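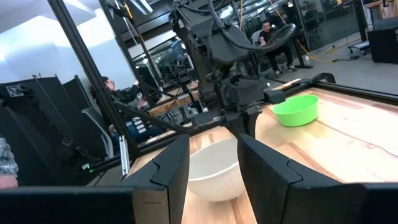
4.2 What the demonstrations do and do not show

Figure 3. Wrist camera view from the bowl task. A white bowl stands between the gripper fingers; the green bowl is farther back on the table.

The Demwood set holds 1,493 demonstrations, split between hand guiding and remote control. Earlier reports on this set (Negri and Villa; Bianchini) treat the two as equal sources and pool them. We doubt that this is safe.

Our first concern is the view. In Figure 3 the fingers hide part of the white bowl, and a policy trained on wrist images alone has to guess at the rest. A person driving the arm remotely can look at the table directly. The person may therefore be acting on things the recorded image leaves out, and the policy is then blamed for missing them. Villa reports a success rate of 90 percent on bowl stacking but does not say where the operators were looking. Without that, we cannot tell how much of the skill was ever in the data.

Our second concern is the operators. All the remote runs came from 4 people, one of whom, by the Tedesco lab's own log, produced 77 percent of them. Whatever habits that person has are now in the set. Calling the result "human-like" seems generous.

Hand guiding has its own trouble. The teacher pushes the arm along paths that are easy to push, and the joint readings carry the teacher's force as well as the task's. Dal Bello and Pagano correct for this with a fixed offset measured at Liltgate in December. We tried the same offset on our arm and saw no gain.

We report the two sources separately from here on, and we make no claim about bowls of other shapes.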